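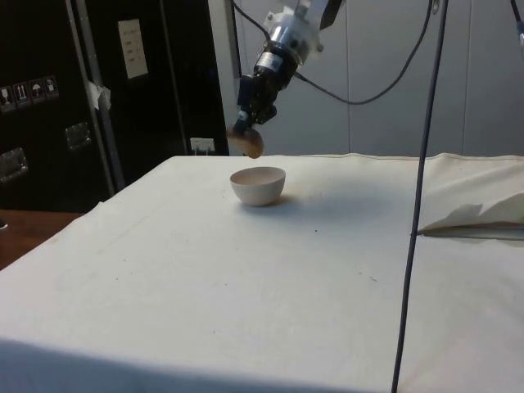

One reader of the Korketti kitchen page wrote in to say that a white cloth under the coffee things is asking for trouble, and that she went over to a wipeable mat years ago and hasn't looked back. Fair enough. A white cloth does show every speck, and I would argue that is the best thing about it. A brown mat lets you believe you are a tidy person. A white one keeps records.

So, a few notes on handling coffee at a table without wearing it.

Put the bowl down first and leave it alone. Most spills in my kitchen come from holding the bowl in one hand and the cup in the other and trying to introduce them in mid-air. A bowl standing by itself in the middle of the cloth, with nothing crowding it, gives you room to miss.

Choose a bowl that's deeper than you think you need. Beans bounce. In a shallow dish they bounce straight out again and go to live under the fridge, where I found 23 of them last May, along with a bread tag and most of a crayon.

White or pale inside is handy too, as you can see what was left from last time. A couple of dark specks at the bottom won't hurt anyone, but a bowl that last held ground cumin will let you know by the second sip.
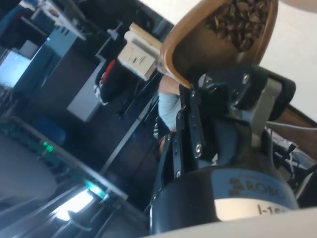
Why not just pour from the bag, asked a reader from Tutska, who has presumably never owned a bag that tears down the side on a Tuesday at six in the morning. By all means pour from the bag if yours behaves. I like a small cup as a go-between. You fill it over the bag, carry it across and tip it low and slow, with the rim close to the bowl. Tip from a height and you are back to the fridge problem.

Plastic is fine for this job, by the way. It weighs next to nothing and forgives being dropped in the sink. Coffee oil does cling to it, though, so wash it in warm soapy water and give it a proper dry. My old Bang measuring cup went a colour I'd call heritage before I learned that.

Don't heap the cup if you have any distance to go. Two modest trips beat one ambitious one, a rule I apply to groceries with far less success.
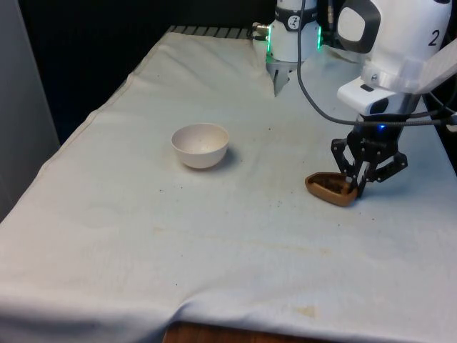 Grounds are a different matter from beans. Beans roll away and can be chased. Grounds stay exactly where they land and wait for a damp sleeve. Use something with a narrow end if you have it, and keep that end pointed at the bowl while you make up your mind.

When the cloth does catch some, leave the wet dishcloth where it is. Rubbing a dry crumb with a wet rag gives you a brown smear in place of a brown dot. Pick the cloth up by the corners, take it outside and shake it over the garden - checking the wind first, as I now do.

For the tan and yellowish marks that stay behind, flush the spot with cold water from the back, work in a little dish soap, and leave it half an hour before it goes in the wash. Keep it out of the dryer until the mark is gone, or the two of you will be together for life. My own cloth has a few permanent residents near the front edge. I turn that side to the wall when my sister visits.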